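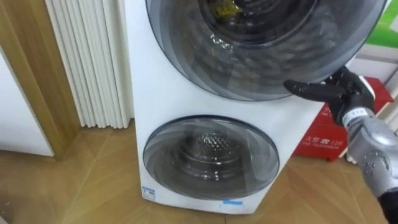 Stacked machine with two round doors, the larger one on top.

Zernow Care Label Phrases
README, last updated 9 January 2021

Welcome, and thank you for stopping by! Zernow is a collection of 3000 short phrases of the sort you find on the little labels sewn into clothes, bedding and curtains, all typed out in everyday English. It grew out of an older word list called Maurya, which had 2000 phrases and a good many spelling mistakes (most of them mine, I'm sorry to say).

What's in the folder

The main file is phrases.csv, with one phrase per line. The columns are id, phrase, fabric and topic. Topic is a single word such as wash, dry, iron or bleach. If a label gave no fabric, I left that column blank, so please don't read a blank as cotton - that mix-up caused a lot of grief in Maurya.

There is also a smaller file, odd.csv, holding 89 phrases I couldn't sort. Some are lovely. "Wash with friends of same color" is in there, and I would never dream of fixing it.

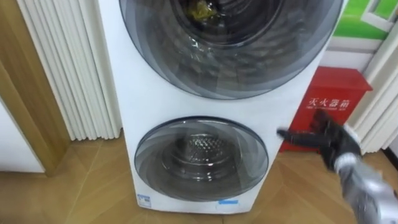

Both doors from the front, on a pale wooden floor.

Cleaning up

Capital letters were kept as printed. Line breaks were turned into single spaces, and nearly 175 exact repeats were taken out before the final numbering. Near repeats stay in, so you'll meet "do not wring" and "don't wring" side by side.

Using it

The file opens in any spreadsheet program. If you load it with Werik, turn off the automatic date setting first, or ids like 2-11 will become days in February.

You're welcome to use and share the phrases for anything you like, and a mention of Zernow is always nice to see. Corrections can go in fixes.txt, one per line, with the id first and the new wording after it.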